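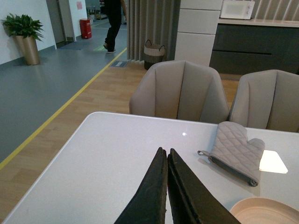

## 4. Findings: how presidents' offices hand off work

Draft section, numbers match the coding sheet as of January. Names of the institutions are the ones agreed with the sites (Dillum, a private university with a long-serving president; Stukik, a public one that had just changed leaders).

### 4.1 What the appointment notices say, and what the job is

Started with the notices. Every chief of staff appointment at both sites came with a public announcement, and the wording barely moves between them. "Senior adviser." "Works closely with the leadership team." No mention of calendar, no mention of who signs what. Mbali Engelbrecht coded the notices first, before any interviews, so that the interview talk wouldn't leak into the categories. Good decision in hindsight, although it meant redoing the codebook once.

Then the interviews, 55 in total, both sites together. Deans, vice presidents, assistants, a few department chairs. Asked each person one plain thing early on: when you need the president to decide something, who do you write to? The answers split hard. At Dillum nearly all the deans named the chief of staff. At Stukik most still named the president's assistant, who had been in post under the previous two presidents and knew where everything was kept.

So same title, same announcement language, different desk where the work lands. We treat this as the main finding of the section.

### 4.2 Gatekeeping and its limits

Earlier writing on the role leans on the word gatekeeper. We used it too in the pilot. It fits Dillum reasonably well. Requests come in, the chief of staff reads them, some go up and some go back with a note. One dean called the note "the small no." Several others had their own word for it, mostly less polite.

It fits Stukik badly. Requests there went around the office as often as through it. A vice president would catch the president walking back from a board lunch, get a yes, and the chief of staff would hear about it from the budget office. Chief of staff at Stukik described a good week as one where she learned of decisions on the same day they were made. No gate to keep, in that sense. Her work was mostly catching up: writing down what had been agreed, asking both sides if the written version was right, filing it.

Figure 1 gives the usual path of a request at each site, simplified.

```
Dillum: dean -> chief of staff -> president -> chief of staff -> dean
Stukik: dean -> assistant -> president -> dean
 |
 +-> chief of staff (record)
```

Figure 1. Usual path of a request. Requests involving legal counsel are left out, they follow their own route at both sites.

The paths come from the request log, not from the interviews. 1,000 requests logged, coded by Engelbrecht and Selina Hubmann seperately, disagreements talked through until settled. The log tool was Usance, which both offices already had for tracking contracts. It does not record hallway talk, obviously, so the Stukik path is probably too tidy. See limits, 4.4. 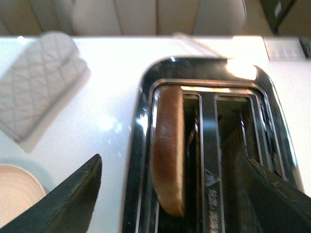

### 4.3 Trust, time in post, and the cabinet meeting

Time in post matters, but less directly than we expected. Going in we assumed a newer chief of staff would be bypassed and an older one wouldn't. Interviews push back on that. What people brought up again and again was the cabinet meeting: does the chief of staff speak in it, or take the minutes?

At Dillum, speaks. Has an agenda item of her own, usually last, and people stay for it. At Stukik, takes the minutes. The person there raised it herself without being asked, said it was the first thing she would change. "If your hands are on the keyboard nobody asks what you think."

We had access to minutes for 200 cabinet meetings across the two sites. Hubmann went through them for attributed remarks. The pattern holds for the whole run at Dillum. At Stukik the chief of staff is quoted hardly at all under the former president, then a bit more once the new one arrives, mostly on enrollment and the housing plan. Whether this is a real shift or a new minute-taking style we can't say from the text alone.

Dlamini's model of delegated authority (the one set out in section 2) would predict that speaking rights follow the written job description. They don't here. The job descriptions are close to identical, down to a shared sentence about "cross-functional priorites" that we suspect was copied from the same search firm template.

### 4.4 Limits

Two sites, one country, neither president interviewed at length. Assistants were harder to schedule than deans and are thinner in the sample then we wanted. The log misses phone calls. Also, at Stukik the interviews ran through a leadership change, so some people were comparing offices and some were only describing the current one, and the transcripts don't always make clear which.

Faculty senate views are left for section 5. The coding sheet and interview guide go in Appendix B, once the site names in it have been checked.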